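Evening, and the kettle is on for the third time

A slow start today, the sort of May morning that can't make up its mind, and I let the tea go cold while I watched the swifts over the back of Kestolgate. They came back last week and I still get up to look every time I hear them screaming. Impi rang before eight to ask whether I was still coming on the coast path with her, and of course I was, I'd had my sandwiches made since the night before (egg, and a bit too much cress).

We took the early bus out to Skisdale and had the top deck very nearly to ourselves, apart from a man with a cello who got off at the hospital. Impi has been reading about her grandmother's village and talked the whole way, and I was glad to listen. She has found 12 letters in a biscuit tin, most of them about the price of butter, and one about a wedding that sounds as if it ended in a fight. I told her she ought to type them up before the ink goes any fainter. She said she'd been meaning to, in the voice people use for clearing out the loft.

The path was drier than I'd feared. Thrift all along the top, that good strong pink, and bluebells still going in the dip by the stream – late ones, a little washed out. We went at my pace, bless her, with a stop at every bench. I had thought my knee would complain on the steps down to the cove but it behaved itself until we were nearly home, and then it only grumbled.
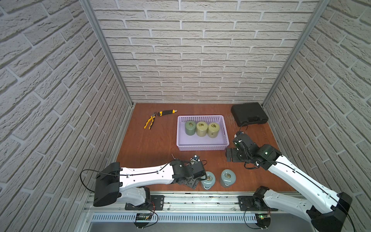 How far did we get in the end? As far as the old lookout at Renau, where we ate the sandwiches out of the wind and turned back while we still had the legs for it.

Impi's gadget said 2,740 steps for the last stretch alone, the one from the lookout down to the tea hut, and I must say I felt every one of them. The tea hut has changed hands. Sherif Bouzid runs it now, with his nephew Ayman, and they do a lemon cake that I would walk there again for tomorrow if I could. We shared a slice and then, well, we had another slice. Sherif wanted to know where we'd come from and when Impi told him he brought over a fresh pot and wouldn't take anything for it. Such a kind man. I left what I had in my purse in the lifeboat tin instead.

On the bus home I must have nodded off, for the next thing I knew we were passing Ghoneim's, with the crates of oranges still out on the pavement, and Impi was folding up my coat. I bought four oranges and a bunch of mint and walked the rest of the way by myself, very slowly, with the light going gold on the chimneys.

Nabila had put a note through the door about choir. We are doing the Fauré after all, and she wants me back with the altos, where I can at least hide behind Mohcine when the high bits come. I'll ring her in the morning. I ought to find my copy first – I have a feeling it's in the piano stool, underneath all those carols.

Bath now, and the knee up on a cushion after.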